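Storing dried beans in bulk
Aug 6, 2021

yannick_m
Black beans from a 6 lb bag took five hours to soften. Age or hard water? 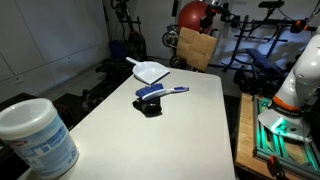 truleck927
Age, most likely. Beans kept past a year lose moisture and the skins harden. Keep them cool and sealed; a big lidded tub like the white one on my table is fine. Add 1/4 tsp baking soda per pound to the soak.

apolline_t
Disagree on the soda. It turns the skins to mush. Salt the soak instead.

truleck927
Salt does little against hard water. Soda does.

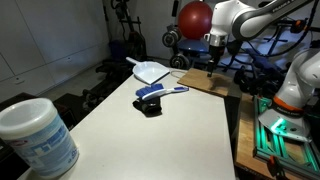 At 1/4 tsp I get no mush. At a full teaspoon, yes. Drain and rinse before cooking.

yannick_m
Tap water is hard. Will try both, six hours each.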